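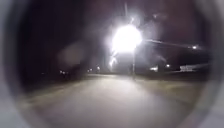 4.2 Glare on the unshaded section of the path

The second part of the study concerns the walking path on the edge of Lurside, where single lamps stand far from each other and the land on both sides is dark. Figure 4 gives two night views of this path. In the first view one lamp gives nearly all the light, and it is so bright that the head of the lamp cannot be separated from the glare. The pale post can still be followed down to the ground, where it meets the far edge of the grass on the right side. The sky behind has no visible stars, and the other lights near the horizon are small and weak in comparison.

We asked 40 residents who use the path after dark to describe what disturbs them most. The most frequent complaint was the change between the light near a lamp and the dark before it. Many of them said that they look down at the pavement when they come closer to a lamp, and that they then do not notice who is coming from the other direction. This agrees with the earlier interviews in Flolau, where the lamps are of an older type but the distance between them is similar.

In the planning documents of Prurnetti, the office which prepared the lighting plan, the path is treated as a "connection of low use". For this class only the average light on the ground is required, and glare is not calculated. Kovács (the classification we follow in Section 2) puts glare and average light in separate groups, and in our opinion this is more suitable for paths without houses. A path can fulfill the requirement for the ground and still be uncomfortable for the eyes. 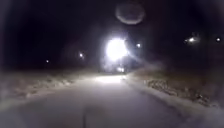

Figure 4. Night views of the Lurside path, with the direction of view toward the lamp.

Does a brighter lamp make the path easier to walk in winter? Only in part: it helps near the post, but for a person who walks toward it, the ground in the darker part before the post can become more difficult to judge.

The condition of the surface has also an influence. In the second view of Figure 4 the pavement is pale and slightly reflective, and there is patchy snow on the low verge at the left. A pale surface sends more light back to the eye, and the edge between pavement and verge has then less contrast than in summer. Two low lights close together are visible under the main light, possibly those of a vehicle, but no outline can be recognized behind the glare. We consider this important for the design, as a walker needs time to move to the side.

For the discussion with the residents we prepared two proposals. The first keeps the posts and adds a shield to each lamp. The second adds lower lamps between the existing posts and reduces the output of the present ones. Each proposal was discussed for roughly 15 minutes, and the results are reported in Section 4.3.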